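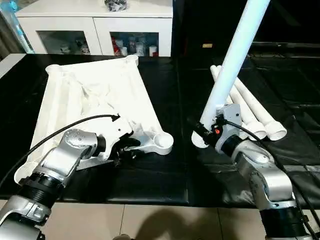

How many demonstrations does a learning system need before it can do a task by itself? The number depends on how much the task varies from one try to the next, and a small set that covers the variation usually serves better than a large one that repeats itself.

Chapter 19
Gathering Examples

The last chapter treated the training set as something already on disk. This one goes back a step and asks how it gets there. In most two-arm work a person guides the arms through the task while the joint positions, the gripper openings and the camera views are all recorded together. One recorded try is called an episode. The Bruswood set, which we use in the exercises, holds 2000 episodes as collected and 1851 after review. 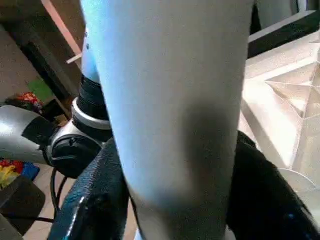 Page last changed: November, by V. Þorgeirsson

A camera near the gripper sees the fingers and whatever is close to them, and often part of the other arm as well. It says little about the rest of the table. A head camera has the opposite strengths. Section 19.2 compares policies trained on each view alone, and on both -- the results differ more for assembly tasks than for simple pick-and-place.

Petronella Du Plessis, who ran the collection at Bruswood, asked her operators to follow three rules:

Change the starting layout between episodes.
Keep a failed grasp if the operator recovers from it.
Stop and discard if the clocks on the cameras and arms drift apart.

The second rule caused the most argument. A recovery shows the system a state that a perfect run never visits, and a policy that has never seen such a state has nothing to copy when it lands there. Discarding every clumsy episode gives a clean set and a brittle policy.

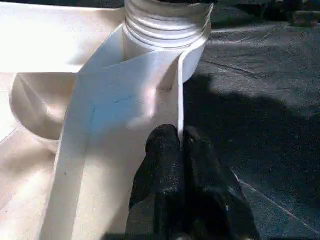

Figure 19.3. Wrist view with the gripper fingers at the edge of a white strip.

Review comes after collection. Each episode is played back and marked keep, trim or drop. The Plundetti tool, described in Section 19.4, lets a reviewer mark 20 episodes on one screen. Trimming mostly removes idle time at the start, which otherwise teaches the arms to wait.

Before going on, readers should be comfortable with time stamps and joint angles. Both are covered in Appendix B.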